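Speaker notes, Nadine Karaki – equipment budget for the Pralow kitchen cell

Slide 4. Start with the split. The arm is a one-off cost; the table, props and spares come back every year. Hostholm quoted 210 per month for the service contract, Sleiman 117 without call-outs. Say which one we budgeted for (Hostholm) and move on.
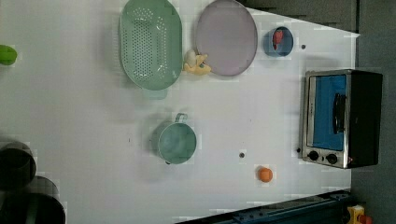

Slide 5. Consumables. Gripper pads are ordered in packs of 300, lead time quoted to the end of August. Keep 2 spare emergency stop units per site – Hadi Majali has the part numbers. Cookware and toy food go under sundries, not capital.

Slide 6. Decision needed: lease or buy the second arm. Géza Győri will take questions on depreciation. If time is short, skip the Trarkarska comparison.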